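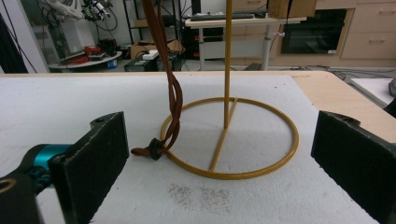
Ingrid Oyelaran wrote to ask whether a school with one entrance and a part-time office really needs a visitor procedure, or whether a book on the counter will do. A book will do, provided that the people at the counter all use it the same way and that somebody can carry it out of the building during a fire drill. Most of the trouble comes from the steps around the book.

Setting up visitor sign-in at a primary school

These notes cover the front desk only. Contractors working on site in the holidays need a separate arrangement, and so do lettings in the evening.

Before you start

You will need a bound book or a sign-in tablet, a set of numbered badges, lanyards in two colours, a tray for returned badges and a printed list of expected visitors for the day. We keep 50 badges, numbered in order. That covers an ordinary week and a class assembly. For sports day and the summer fair we use sticky labels, which come in rolls of 2,000 and last for years if they are kept out of the sun.

Choose the lanyard colours before buying anything. One colour is for visitors whose checks have been seen and recorded by the school. The other is for visitors who must be accompanied at all times. Tell the children what the second colour means, in assembly and again after each holiday. They are good at spotting it.

Step 1. Make the list

Staff tell the office who is coming by 3 pm the day before. The list should show the visitor's name, who they are seeing, the time, and which lanyard they will need. Print it. If it lives only on one computer, it will be locked when the person who knows the password is at lunch.

Step 2. Greet and check

Speak to the visitor through the hatch or intercom before releasing the inner door. Ask for their name and who they have come to see. Let them say it first. Reading a name off the list and asking "Is that you?" tells you nothing.

Ask for photo identification on a first visit. For regular visitors such as the speech therapist or the piano teacher, check the badge from their own organisation each time, even when you know them well. It takes a few seconds and it makes it easier to ask everybody else.

If the person isn't on the list, ask them to wait outside the inner door and ring the member of staff they have named. No answer means they wait.

Step 3. Sign in

The visitor writes their name, organisation, time of arrival and car registration. The office adds the badge number and initials the line. Check that the writing can be read before they move away.

A page where each visitor can read the names of everyone above is best avoided. Books with a carbon slip and a cover sheet get round this, and so does a tablet. We tried the Tivutel tablet for a term and went back to paper when the office wireless kept dropping out. Covadonga Paredes has run Trindis at her school for two years without much bother, so it may depend on your building. Her system logged 3,335 sign-ins last year, and she found the busiest stretch was May.

Step 4. Hand over the badge

Give the visitor the badge, the lanyard and the small card with the fire assembly point and the name of the safeguarding lead. Ask them to put their phone away while they are in parts of the school used by children. Visitors on the accompanied lanyard stay in the lobby until collected.

Step 5. Sign out

Visitors return the badge in person and write the time they leave. Don't let them drop it in the tray on the way past, or you will have a badge back and a person still shown as on site.

At 4 pm, count the badges against the book. If one is missing, ring the visitor that afternoon. A badge that hasn't come back by the end of the week is cancelled and its number is crossed off the sheet inside the cupboard door. Don't reissue the number.

Parents who arrive in a hurry

Parents dropping off a lunchbox or collecting a child for the dentist don't need a badge if they stay in the lobby. The child is brought to them, and the adult signs the early collection sheet. Check the name against the collection list held for that child. Hugo Goicoechea suggests keeping that sheet on a different coloured clipboard, as the two were forever being mixed up at his desk.

Trying it out

Pick a quiet Thursday and ask a governor the office staff haven't met to turn up unannounced. Write down where they were stopped and by whom. Then go through it with the office the same day, and change the wording on the desk card if any step was unclear.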